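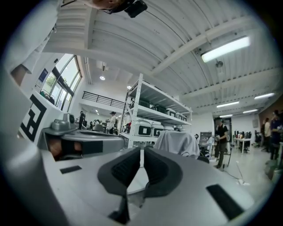

Two grippers, one with ribbed finger pads and one with a mount, under the strip lights.

The pads are the cheap part

Every supplier I deal with wants to talk about software. I have yet to meet one who wants to talk about finger pads, and the pads are where our hours go.

A hand-held gripper is a simple thing. Two fingers close, a marker gives the software something to find, a mount holds whatever you have screwed to it. The quote we had from Flurard called ours "maintenance-free in normal use". I asked what normal use was and got a brochure.

Our own log, kept by Seija Miettinen, has 463 entries for the year up to August. Of those, 239 are pads: swapped, cleaned, reseated, or put back the right way round after somebody fitted them in a hurry. Next come markers that have shifted on their panels. Motors hardly feature.

So I am wary of the new fashion for leaving upkeep to a dashboard. Kauppinen sold us one last year and it is pretty enough. It tells you a gripper has drifted once the drift is big enough to spoil a morning's work. Isauro Gallegos finds the same fault by closing the fingers on a strip of paper and pulling. It takes him 8 minutes to do a pair, most of it wiping down.

I can hear the reply, because Benjamín Escobar makes it at every meeting – you can't build a process on one man with a strip of paper. Fair enough. But you can write down what he does, and in four years we never have. We paid for the dashboard instead.

The paper test has its faults too. It says nothing about a loose mount, and two people will pull with different force. I wouldn't swear by it for heavy parts. What I object to is paying a yearly fee for something that does no better and then being told the old way was guesswork.

Before anyone renews that contract, I'd like to see its alerts set beside Seija's log, line by line. I have asked twice. Kauppinen say they are looking into the export format.

10/06/2026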